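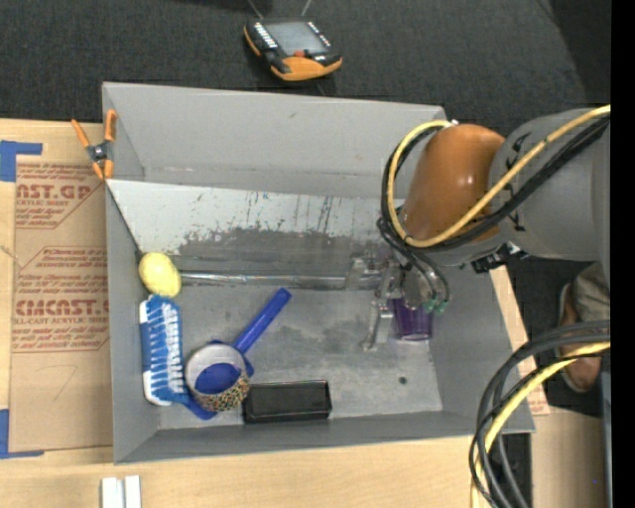
Tiempo de lectura: 4 minutos

Acta de la reunión de seguimiento del plan de control de fugas. Red de abastecimiento de Pranside

Asistentes: representación de la entidad gestora, servicio de explotación de la red, laboratorio de aguas, asistencia técnica de Veron y departamento de lectura de contadores. Excusa su asistencia el servicio de vías públicas, que remite observaciones por escrito.

Hora de inicio: 9:30

Orden del día
Aprobación del acta anterior
Estado de la sectorización
Regulación de presiones en la zona alta
Telelectura
Calidad del agua en finales de red
Coordinación con vías públicas
Ruegos y preguntas

Aprobación del acta anterior

Se aprueba con una corrección en el apartado de válvulas. Donde decía «válvula de corte en servicio» debe decir «válvula de corte pendiente de maniobra». El servicio de explotación solicita que la corrección se traslade también al inventario, en el que la válvula figura como operativa.

Estado de la sectorización

Explotación informa de que quedan cerrados hidráulicamente 14 sectores. El sector del polígono sigue sin superar la prueba de presión cero: al cerrar las válvulas de frontera la presión desciende, pero se estabiliza en un valor residual que indica una entrada de agua no identificada. Se han revisado las conexiones recogidas en la cartografía sin localizarla. La hipótesis de trabajo es un bypass antiguo entre la tubería de fibrocemento y la de fundición, a la altura del cruce con el colector.

Veron propone repetir la prueba en horario nocturno con registradores en los hidrantes del perímetro. La entidad gestora recuerda que dentro del sector hay dos consumidores con proceso continuo y que el corte debe comunicarse por escrito con antelación suficiente.

En cuanto al caudal mínimo nocturno, el sector del casco antiguo presenta la peor relación entre caudal mínimo y caudal medio, con un 38 %. El laboratorio pregunta si está descontado el consumo de la fuente ornamental. Explotación responde que no, al carecer la fuente de contador propio. Se acuerda instalarlo antes de priorizar la búsqueda acústica en ese sector.

Regulación de presiones en la zona alta

La válvula reductora suministrada por Tsuchiya funciona con consigna fija desde septiembre. Se presentan los registros aguas abajo. En las horas punta la presión en el punto crítico se mantiene por encima del mínimo de servicio; de madrugada persiste un exceso que justificaría una segunda consigna. Se observan oscilaciones de corta duración coincidentes con el arranque del grupo de bombeo. Veron las atribuye a un ajuste demasiado rápido del circuito piloto y recomienda cerrar parcialmente la aguja de control. Explotación prefiere descartar antes la presencia de aire en la cámara.

Se acuerda purgar la cámara, repetir el registro con el mismo intervalo de muestreo y modificar el ajuste solo si la oscilación se mantiene. La consigna nocturna queda aplazada hasta disponer de ese registro. El filtro previo a la válvula se limpiará en la misma visita.

Telelectura

El departamento de lectura expone las incidencias de comunicación con la plataforma Wetier. Hay 34 contadores sin transmisión, en su mayoría alojados en arquetas con tapa metálica. La sustitución de la tapa por otra de material compuesto restableció la señal en las arquetas donde se ensayó, salvo en una con agua en el fondo.

Se señala además un desfase horario entre los datos de los contadores y los caudalímetros de sector. Los primeros se almacenan en hora local y los segundos en hora universal, lo que invalida los balances horarios calculados hasta la fecha. Los balances mensuales no se ven afectados de forma apreciable. Se acuerda almacenar todas las series en hora universal y realizar la conversión únicamente en los informes. El departamento de lectura recalculará las series ya exportadas y marcará las anteriores como no válidas.

Calidad del agua en finales de red

El laboratorio advierte de que el cierre de válvulas de frontera ha generado nuevos finales de red. En 2 de ellos el cloro libre residual es inferior al valor de referencia interno, sin incumplimiento de la normativa. La turbidez es normal. Se acuerda incluir ambos puntos en la ronda de purgas y anotar el volumen purgado, que hasta ahora no se contabilizaba y se imputaba a pérdidas.

Explotación plantea mantener una de las fronteras entreabierta como alternativa. Se rechaza por impedir el balance de los dos sectores contiguos.

Coordinación con vías públicas

Se da lectura a las observaciones remitidas. El servicio pide que las catas para localización de fugas se agrupen por calles y que la reposición del firme se haga en todo el ancho de la zanja más el sobreancho habitual. Se acepta, excepto en averías urgentes. Queda pendiente definir quién recoloca a cota las tapas de registro tras el reasfaltado.

Ruegos y preguntas

El laboratorio solicita acceso de lectura a los datos de presión. Se autoriza.

Explotación pide que los planos de sector lleven fecha de revisión en el cajetín. Circulan versiones distintas con el mismo número de plano.

La próxima reunión se convocará cuando se disponga del resultado de la prueba nocturna del polígono.

Se levanta la sesión a las 11:15.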